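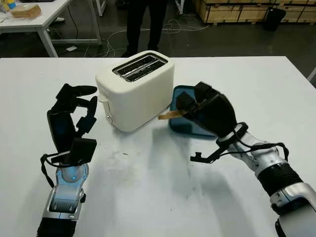

Sisay – Convocatoria de participantes para estudio de teleoperación bimanual

Referencia: 2801

El grupo de manipulación de Ukero abre plazas para operadores en la segunda fase del proyecto Sisay, dedicado al aprendizaje por imitación de tareas domésticas con manos robóticas multiarticuladas. La participación es remunerada y no exige experiencia previa en robótica. Las solicitudes se evaluarán por orden de llegada hasta cubrir las plazas.

Objeto del estudio

En la primera fase se comparó el rendimiento de políticas entrenadas con demostraciones de un único operador experto frente a políticas entrenadas con el mismo número de demostraciones repartidas entre varios operadores. El conjunto multioperador produjo políticas con más intentos de agarre fallidos en la primera aproximación, pero con mejor recuperación posterior: el robot volvía a abrir la mano y corregía la orientación de la muñeca con mayor frecuencia. La diferencia se concentró en las tareas que requieren coordinar ambas manos sobre objetos distintos.

La hipótesis de la segunda fase es que esa mejora procede de las correcciones que introducen los operadores con poca práctica, y que se pierde cuando dichas correcciones se eliminan en el filtrado de los datos. Para contrastarla se necesitan operadores sin entrenamiento, cuyas sesiones se registrarán desde el primer intento. Las secuencias con errores se conservan y se etiquetan; no se repiten ni se descartan.

Tareas

Las tareas se realizan sobre una mesa blanca con objetos de cocina corrientes. El bloque principal utiliza una tostadora de dos ranuras, una caja de plástico y pan de molde. Comprende las siguientes operaciones:

Acercar y orientar la tostadora con una mano.
Sujetar y desplazar la caja con la otra.
Tomar una rebanada e introducirla en una ranura.
Accionar la palanca con la tostadora desconectada de la red.
Retirar la rebanada y depositarla en la caja.

El segundo bloque consiste en agarres de elementos delgados: tiras, lengüetas y bordes flexibles. Es el bloque con mayor tasa de fallo en la fase anterior, en particular cuando los propios dedos del robot ocultan el punto de contacto en la vista de la cámara de cabeza. No se proporcionará al operador ninguna vista adicional.

Procedimiento

El operador controla los dos brazos y las dos manos mediante guantes instrumentados y un visor que muestra la imagen de la cámara de cabeza. El control es directo, sin asistencia al agarre. El límite de fuerza en los dedos es fijo y no puede modificarse durante la sesión.

Cada participante completa 18 sesiones. La primera se dedica a la calibración de los guantes y a la explicación del protocolo; las restantes son de registro. Se requiere un mínimo de 175 demostraciones válidas por participante. Se considera válida toda demostración iniciada desde la posición de reposo y cerrada con la orden de fin, con independencia de que la tarea se haya completado.

Un miembro del equipo permanece junto al área de trabajo con acceso a la parada de emergencia. El operador puede interrumpir el registro en cualquier momento. Se programan pausas entre bloques – el uso continuado del visor produce fatiga visual en algunas personas – y pueden solicitarse pausas adicionales sin efecto sobre la remuneración.

Requisitos

Ser mayor de edad.
Agudeza visual normal o corregida. El visor admite gafas de montura estrecha.
Movilidad completa en ambas manos y muñecas.
Disponibilidad para asistir al laboratorio en horario de mañana, con entrada a las 9:00, o de tarde, con entrada a las 15:30.
Comprensión oral y escrita del español suficiente para seguir el protocolo.

Criterios de exclusión

Experiencia previa en teleoperación de brazos o manos robóticas, incluida la participación en la primera fase de Sisay.
Antecedentes de epilepsia fotosensible o de mareo severo con visores.
Lesión reciente de mano, muñeca u hombro.

El uso habitual de videojuegos no es motivo de exclusión, pero debe declararse en el formulario, ya que se emplea como covariable en el análisis.

Condiciones

La remuneración se abona por sesión realizada, según la tarifa indicada en la hoja informativa que se entrega antes de firmar el consentimiento. Quien abandone el estudio cobrará las sesiones efectuadas. El desplazamiento en transporte público se reembolsa contra justificante. El trabajo se desarrolla en el laboratorio de Ukero en el parque Camex; no hay modalidad a distancia.

Datos registrados

Se almacenan las trayectorias articulares de brazos y manos, las lecturas de los guantes, el vídeo de la cámara de cabeza y las marcas temporales de inicio y fin. No se graba audio. Los registros se asocian a un código numérico, y la tabla de correspondencia se guarda por separado y se destruye al cierre del proyecto. El vídeo podrá publicarse como parte del conjunto de datos Tovomum, previa revisión para eliminar cualquier rostro visible. Quien no autorice la publicación puede participar igualmente, marcando la opción 2 del consentimiento.

Solicitud

El formulario está disponible en la recepción del laboratorio y en la página del proyecto. Debe indicarse la referencia 2801, la franja horaria preferida y la mano dominante. Las personas preseleccionadas realizarán una prueba breve de ajuste de guantes, sin manejo del robot. Las sesiones comienzan en septiembre.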